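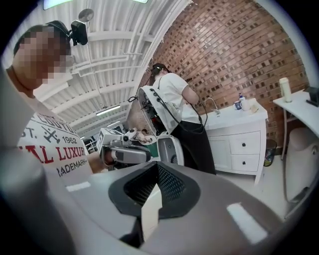
My aunt Roxana left me 188 postcards and a bus ticket to Paucar, and I'd love to tell you I was grateful, but I'd wanted the piano. I went in March, wearing my smartest coat, and the only other person at the stop was a lad in a white T-shirt with a little black aeroplane and 1962 on it. Funny, that was the year on every single postmark! I took it as a sign (I take most things as signs).

The bus was nearly 7 hours late. We shared my sandwiches and he told me he was off to see his grandad, Eusebio Cusi. 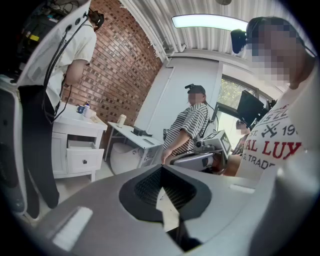 Well, I had that name in my handbag, didn't I, signed at the bottom of every card with a row of kisses. I didn't say a word until the second sandwich. Then I got the cards out and asked if his grandad happened to own a piano.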